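The programme promised that Brinusia would "reawaken the river's memory". Romana had danced for 13 years and had yet to meet a river that remembered anything.

"Again, from the floor," called Eleni Kolev. "You're silt."

Romana was silt. Beside her, Hanane was also silt, and yawning. 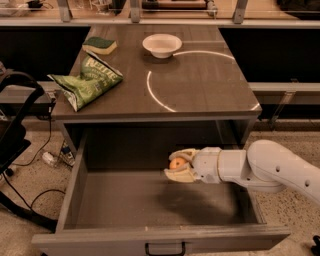
"Did the funders ask for silt?" Romana whispered.

"They asked for 64 minutes."

Eleni clapped. The drums started late, as usual. Romana rose, turned, and for two bars forgot to doubt any of it. Then her knee clicked.
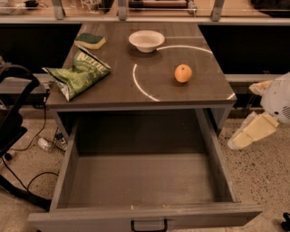 Cabinet with the drawer open.

"Lovely," said Eleni. She said that to everyone.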